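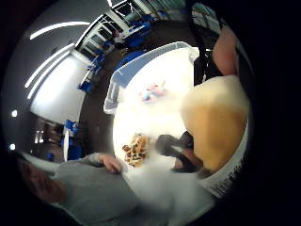
Brundwood, August. Notebook entry, grasp recording bench. Session opened at 10.20.

Purpose: to compare the Kullitz sensor glove with the Dogar hand-held gripper on soft objects, and to decide which of the two is to be used for the main recording block. A secondary purpose is to settle the choice of camera. The Stondo wide-angle unit and the fixed camera were both run throughout.

Set-up. The large round table in the seating area was used in place of the bench, as the bench lamp is awaiting a new switch. The clear storage bin stayed on the table as the drop-off target. Objects were taken from the soft set, the spotted toy and the small pink and blue one among them. The fixed camera was set to 600 lines and its exposure locked before the first trial. The Stondo was left on automatic, which should be regarded as a mistake (see below).

Calibration. The glove was zeroed with the hand flat on the table and then with the fist closed. The first attempt was rejected by the software because the thumb channel had drifted between the two poses. The second was accepted. It is recommended that the flat pose be repeated after every change of operator, even where the hands are of similar size, as the straps do not sit in the same place twice.

First block, glove. The task was to take hold of one object, lift it, hold it over the bin and release it. Forty trials were planned and 40 were logged. Of these, 9 are marked for exclusion. The reason in most cases was loss of the marker cube: when the wrist turns outwards, only one face of the cube remains square to the fixed camera, and the reported pose then jumps between two solutions. The jump is easy to find in the plots, but it cannot be repaired afterwards with any confidence.

The finger readings themselves were good. On soft fabric the contact signal rises slowly and there is no clean moment of touch, so the threshold used for the hard set is of no use. A lower threshold was tried on the spotted toy and gave sensible grasp times. On the tan object the same value fired early, before the fingers had properly closed. A separate value for each object may be needed. This would be inconvenient but not difficult.

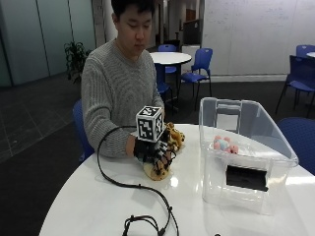
The cable remains the weakest part of the glove arrangement. It pulls lightly on the back of the hand whenever the arm reaches towards the far side of the table, and the operator begins to avoid those positions without being asked. This will bias the data if it is left alone. A clip at the elbow was proposed and will be tested next time. The connector should also be kept clear of the working area; during trial runs it was twice knocked with the sleeve, and the log shows a short gap on one of those occasions.

Reflections. The table top is glossy and the overhead light strips produce bright patches. The cube detector was not troubled by these, but the object segmentation was, particularly for pale objects. A matt cloth is to be tried. If the cloth creases under the objects it will have to be taped, and the tape must not be black, as the detector has been known to take short black strips for part of a marker.

Second block, Dogar gripper. The same task was repeated, with the Stondo fitted to the tool. The grip is comfortable, and there is no trouble with the wrist, as the camera travels with it. Soft toys were picked up without difficulty by the body and rather poorly by any narrow part. The jaws close in parallel, so a thin item lying flat on the table can only be taken by its edge, and the tool then has to be tilted more than the operator would like.

The Stondo gives a very wide picture. The table, the bin and much of the room can be held in one view, and this helps the tracking considerably. There are two objections. Fast hand movement blurs badly under automatic exposure, and labels on the objects are not legible, so object identity must come from the session sheet. The lens distortion is corrected adequately in the middle of the picture and less well towards the rim.

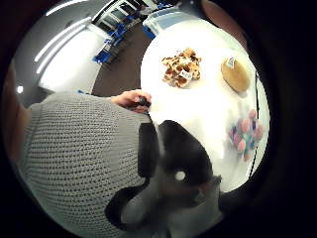 Stondo wide-angle view, before correction for lens distortion. Food items on the round table; gloved hand at the lower edge.

Timing. The two camera streams were aligned by a sharp tap on the table at the start and end of each block. The offset at the end of the second block was 623 ms, which is too large to be put down to the tap alone. The most likely cause is that the Stondo clock was not set from the recording computer after the battery change. The whole block has been shifted by a linear correction and marked as provisional. It should not be used for any comparison of grasp speed.

Provisional view. The glove is preferred where finger contact matters, on condition that the cable is dealt with and a second fixed camera is added to cover the outward turn of the wrist. The Dogar is preferred for longer sessions and for anything involving placement. A final choice is deferred until the flat items have been repeated with both.

To do before the next session:
Lock exposure on the Stondo and note the value on the session sheet.
Set both clocks after any battery change.
Fit the elbow clip and route the cable behind the operator.
Obtain a matt cloth large enough for the round table.
Enter separate contact thresholds for the spotted toy and the tan object.

Session closed at 15.45. Raw files copied to the shared drive; checksums still to be run.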